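Sixteen Days With the Paltar Tabletop Kit

Posted June 13, 2025 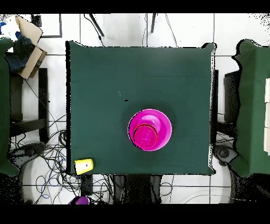

Pink cup in the bowl, yellow cup on its side. Green cloth mine, opinions also mine.

I have reviewed a lot of things on this blog that were supposed to save me time, and I keep a mental shelf for them. The bread machine is on it. The label printer is on it, labeled. So when Rinix offered a trial of its Paltar kit, which is meant to let a small shop teach a robot to do simple table jobs, I said yes with the enthusiasm of a man who has learned nothing.

Full disclosure first. This was a paid trial at the regular price, with no discount for having a blog. Rinix has not seen this post, and I expect they'd have asked me to take out the part about the manual.

What you are paying for is a rental plus a subscription. The hardware comes on loan, and the software, called Paltar Studio, is the bit they really want you to keep. You show the machine a job by doing it over and over under remote control. The recordings go off to Rinix, something gets trained, and a few days later you download what they call a skill. Then you press Run and stand there with your arms folded.

My business packs gift sets of kitchenware. We sort, we nest, we wrap, we box. It is dull work and we have plenty of it in the run-up to the holidays, so I wanted to know whether I could hand off any of the nesting by fall. Nesting means small thing goes in bigger thing. My nephew could do it at two. I figured it was a fair place to start.

Setting up

The Paltar arrived in April in more packaging than my last refrigerator. The quick start guide says one person can have the kit running in an afternoon. One person can, if that person already knows what a static address is and doesn't stop for lunch. It took me two days and a phone call.

The phone call was good, I'll give them that. The support line picked up in under a minute and the woman on the other end plainly had the same kit in front of her. She had me swap two plugs and restart, and the error that had eaten my morning went away. She also told me to skip chapter three of the manual, "because it's for the old one." Chapter three is the longest chapter.

Then there are the cables. The brochure shows a clean white room with a plant in it. I would like to meet the plant. My floor looks like somebody upended a bowl of black spaghetti, and I've bought a bag of hook-and-loop ties that I keep meaning to open. If you rent one of these, budget for ties, and for the kind of evening when you'd use them.

The cloth was my idea. Rinix says a plain matte surface helps the cameras, and they will sell you a mat for it. I looked at the price of the mat and went to the fabric store. Dark green, hemmed by nobody in particular, and it seems to do fine on everything except corners, where it bunches up and looks like a badly made bed. Pull it tight before you record. I lost most of a session to a wrinkle that a cup kept tipping over.

Teaching it

You get a little over an hour of training videos, and they are calm and well made and mostly about safety, which I don't mind. After that you're on your own with the controls.

The first hour is humbling. I couldn't pick up a cup. I could push a cup, I could menace a cup, and I could send a cup off the edge and across the tiles, where it would find the one spot I couldn't reach without shutting the whole thing down. By the second evening I had the feel of it, and by the third I was a bit smug.

Rinix wants 60 clean recordings before it will train anything. A clean one starts with the cups in different spots each time, ends with them in the bowl, and has no long pauses while the operator says a word. Mine had a few pauses. The software flags those and asks, very politely, whether you'd like to try again. I came to hate that box.

I did 34 the first time around and sent them in early to see what would happen. They wrote back the next morning to say thanks, please send the rest. Fair enough. Nobody can say they're careless about it.

I will say that the bright colors matter more than I expected. My own stock is mostly gray and cream, and the first cups I tried disappeared against the shop's old beige tablecloth as far as the software was concerned. The cheap pink and yellow stuff from the dollar store worked right away. That's handy for a trial and less handy for a company that sells gray and cream.

So does it work?

Sort of. With the trained skill loaded, a cup standing upright within easy reach goes into the bowl most of the time, gently, and with a kind of old-fashioned care that I found myself rooting for. It is slow. I timed myself doing the same job with one hand while holding coffee in the other, and I won by so much that I felt bad and did it again slower.

A cup lying on its side is another matter. The skill gets over there, thinks it over, and goes for it from the wrong angle as often as not. Rinix says this is because I didn't record enough tipped cups, and they're right, I didn't. I'd spent all my patience on upright ones. When I sent in a second batch with nothing but tipped cups, it got better at those and somewhat worse at the others. Support says to mix them. I'm mixing them.

What it does well is carry on. I could load up the table, start it, go answer email for half an hour, and come back to find it still plugging away. It does need someone in the room, and the contract says so in bold. But that someone can be doing other things, provided the other things are within shouting distance of a red button.

The money

The trial package was $2,000 for 16 days, shipping both ways included, training runs included up to a limit I never got near. I had thought that was steep. Then I got a quote from Gaillard, who will come out and build you a proper packing line, and I had to go sit in the van for a while. Gaillard's setup would be faster and would never need me to hold its hand. It would also do exactly one box size until the end of time, and we change ours every season.

There's a third way to go, which is to send the packing out. Colbridge does it for a couple of shops I know, and they're decent people with fair rates. For the holiday rush I'll probably use them again. If you only have one busy stretch a year, that's what I'd look at before any of this.

After the trial the Paltar goes month to month. The subscription is fine, the hardware rental on top of it is where it starts to pinch, and you pay for extra training runs one at a time. Ask for the full price list. It isn't on the website, and the sales rep sends it over as a picture inside a slide deck, so you can't search it.

Things I'd want fixed

The manual, obviously. Throw out chapter three.

The wait for training. Three days is a long time when you're trying to find out if you made a dumb mistake on day one. I'd take a rough version overnight.

The polite box. Let me turn it off.

Carts or trays or anything at all to get the wiring up off the floor. I sweep in here every evening, or I used to.

Who should get one

If you have a small, boring, changeable job and somebody on staff who likes fiddling, I think the trial is worth the cost just to learn what you're in for. If you need boxes out the door next week, hire a person. A person will also tell you when you've ordered the wrong tape.

As for me, I extended for a month. I know what I said about the shelf. But the tipped cups are getting better, I've got another batch of recordings half done, and the fabric store has the green on sale if I want a spare. I'll post again when the new skill comes back, assuming I can find the floor.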